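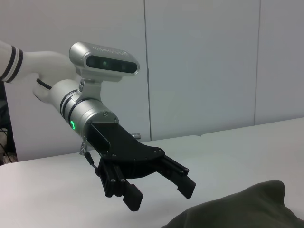 Figure 4. Tabletop in white.

Section 4: Putting the Top on Your Illodeck Table

By now you should have the Tullness base standing on its own feet, with the crossbar snug and the hand crank turning freely. If you skipped ahead to this section (plenty of people do, and we understand the temptation), please go back to Section 3 and check the crossbar bolts before you go any further. They are much easier to reach now than they will be once the top is in place.

Set aside an unhurried hour for this part and ask somebody to help you. The 56-inch top can be carried by one strong person, but it is awkward to hold and worse to turn over, and the corners are the part that suffers when it gets away from you.

Before You Start

You will need:
The top, still in its foam sleeve
The bag of wood screws marked B
The rubber pads (a small strip of them, stuck to the back of the parts card)
A Phillips screwdriver, medium size
A soft blanket or a couple of old bath towels
A pencil
The hex key you used in Section 3

Bring the top indoors the night before if it has been sitting in a garage or on a porch. A cold top brought straight into a warm room will often collect a bit of moisture on its surface, and the rubber pads don't stick well to a damp underside.

CAUTION: Do not use the screws from bag A for the top. They are longer than the bag B screws and will come through the other side. We have changed the color of the bag labels to make this harder to mix up, but the screws themselves look very much alike once they are rolling around on the floor together, so open only one bag at a time.

Attaching the Top

1. Spread your blanket on the floor in a spot where you can walk all the way around it. Sweep first. A single bit of grit under the blanket can leave a scratch you will be looking at for years.

2. Slide the top out of its foam sleeve and lay it face down on the blanket. The underside is the one with the pilot holes. Leave the thin film on the face for now.

3. Peel the rubber pads off their strip and press one onto each of the mounting plates on the base. Hold each pad down with your thumb and count slowly to ten. The pads keep the top from creaking when you lean on it, and they take up small differences in the metal.

4. With your helper, turn the base upside down and lower it onto the underside of the top. The crank should face the long edge where you plan to sit. If you are left-handed, you may prefer to turn the whole base end for end, so that the crank comes out under your left hand. Both ways are fine and the pilot holes will line up for either one.

5. Look down through the slots in the mounting plates. You should see a pilot hole in the middle of every slot. If one is hiding, nudge the base gently until it shows up. Don't force the plates sideways with a hammer, even a rubber one.

6. Start all the bag B screws by hand, giving each one only a few turns. Leave them loose enough that the base can still shift a little.

7. Measure from the mounting plate to the edge of the top at both ends. When the two measurements match, make a light pencil mark beside each plate so you'll notice if anything slides.

8. Tighten the screws with the screwdriver, working from corner to opposite corner the way you would put on a car tire. Stop when the rubber pad begins to bulge very slightly around the plate. That is tight enough.

CAUTION: Please put the power drill away for this step. A drill will happily keep turning after the screw has reached the bottom of its hole, and a stripped hole means fitting the repair inserts described in Section 9.

9. Turn the table onto its feet. This is really a job for two people, one at each end, lifting together and setting the feet down together. Don't roll it over on one pair of legs. The legs stand at 90 degrees to the top when everything is right, and rolling the table puts all of its weight on one side of the joint.

10. Give the table a gentle push from the end, and then from the front. A tiny bit of sway at full height is normal. A knock or a click means a screw is still loose, and it is nearly always one of the ones next to the crank, where the screwdriver is hard to hold straight.

Note: If you ordered the Lindqvist drawer along with your table, fit it after step 8 and before step 9, while the underside is still facing you. The instructions come in the drawer's own box. It can be done later, lying on your back with a flashlight, but we don't recommend it to anybody we like.

Leveling

Very few floors are truly flat, and older houses can surprise you. Each foot has a threaded glide that turns by hand.

1. Crank the table down to its lowest position.

2. Place the table exactly where it is going to live. Leveling it in one corner of the room and then dragging it to another will undo all your work.

3. Press down on each corner in turn. When a corner dips, unscrew the glide under it a little at a time (counterclockwise, looking up from the floor) and press again.

4. Set a level on the top, first along the length and then across the width. If you don't own one, a round pencil laid on its side will do nicely. Try it in both directions and see if it rolls.

5. Crank the table up to the height you expect to use most, and check one more time.

On thick carpet the feet will go on settling for a while after you have loaded up the table, so plan on repeating these steps in a week or two.

Peeling the Film and First Cleaning

Now for the part everyone enjoys! Find a loose corner of the film, warm it with your fingers, and pull it back low and slow across the top instead of straight up. If the film tears, pick up the new edge with a piece of tape. Don't chase it with a knife or a scraper.

Once the film is off, wipe the surface with a damp cloth and a drop of dish soap, then once more with plain water, and dry it with something soft. You may feel a slight tackiness for the first day or so. It goes away by itself with another wipe or two.

White tops show everything, which is a nuisance and also a help – you will see the coffee ring while it is still fresh and easy to lift. For ink or crayon, use a little rubbing alcohol on a cotton ball and rinse afterward. The small packet of Kutano polish in the box is for the painted metal legs only. It leaves a greasy haze on the top, and getting that haze off again takes patience.

CAUTION: Never use scouring powder, steel wool, or the rough side of a kitchen sponge on the top. The dull patch they leave behind can't be polished out.

Loading the Table

The table will carry up to 133 pounds when the weight is spread across the top. Please keep the heaviest items over the legs, and keep people off it altogether, including the ones who only want to change a light bulb. If you plan to clamp something to the edge (a lamp, a vise, a pasta machine), slip a scrap of cardboard or felt under the jaw of the clamp and tighten it only as far as it needs to go.

Take heavy things off before cranking the table up. Going down with a load is all right as long as you turn the crank slowly and keep hold of the handle. The crank gears are packed with grease at the factory and tested to 1,000 full turns, and they don't need oiling. Oil thins the grease and will drip onto your floor.

Looking After It Through the Year

Wood moves with the weather. If your home gets dry in winter, or sticky by August, check the bag B screws once each season and snug up any that have loosened. You'll only need a quarter turn, if that. Keep the top away from radiators and out of long hours of direct sun, especially if you like to leave a mat or a tray in the same spot – the covered part and the uncovered part may age a little differently.

If Something Isn't Right

The top rocks but the feet are all on the floor. Check the rubber pads. One may have folded under itself when the base went on. Loosen the two nearest screws, flatten the pad with a butter knife, and tighten again.

A pilot hole is missing or in the wrong place. Stop there and get in touch with us. Please don't drill your own hole, as we can't replace a top that has been drilled.

The crank is stiff after the top goes on. The base has probably been pulled slightly out of square. Loosen every bag B screw by half a turn, crank the table all the way up and all the way down, and tighten them again in the corner-to-corner order from step 8.

The film left a line of glue along one edge. Rub it with a little cooking oil, wait a few minutes, and wash with dish soap.

For missing parts, write to the parts desk and mention the number printed on the underside sticker, next to the crank. Spare screws and pads are sent free of charge during the warranty period.

Section 4 revised Apr 18, 2025, by Evangelia Kontogiannis. Continue to Section 5, Fitting the Cable Tray.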